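Chapter 4
Sorting and Putting Away

I learned to sort at my gran's table in Pellthorpe, in 1974, with a drawer tipped out on the cloth and a wet tea towel over my shoulder. I hated it. Now I teach it, and I've come to think the cutlery is the best place for anyone to start – it's small, it's used every day, and you can finish before the kettle boils.

So we begin with the things you eat and stir with. Later on we'll get to pans, and then to the dreaded cupboard under the sink.

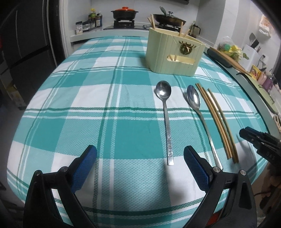
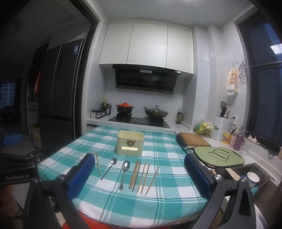 Sorting starts with a flat surface and everything out where you can see it. I like a cloth underneath, as it stops the clatter and nothing rolls off. Lay like beside like, spoons with spoons and chopsticks with chopsticks, all running more or less the same way, and keep the holder standing just behind them so you haven't far to reach. A pot like the ribbed one here suits chopsticks very well. Spoons can share it, bowls up, if you leave them some room!

My first go at this in the Tomireck teaching kitchen took 60 minutes, mostly because I kept stopping to chat (I still do). We had 205 pieces to get through and three drawers that stuck.

Before you read on, empty one drawer or pot at home and lay it all out. Jot down what you haven't used since December. You'll need that list for section 4.1.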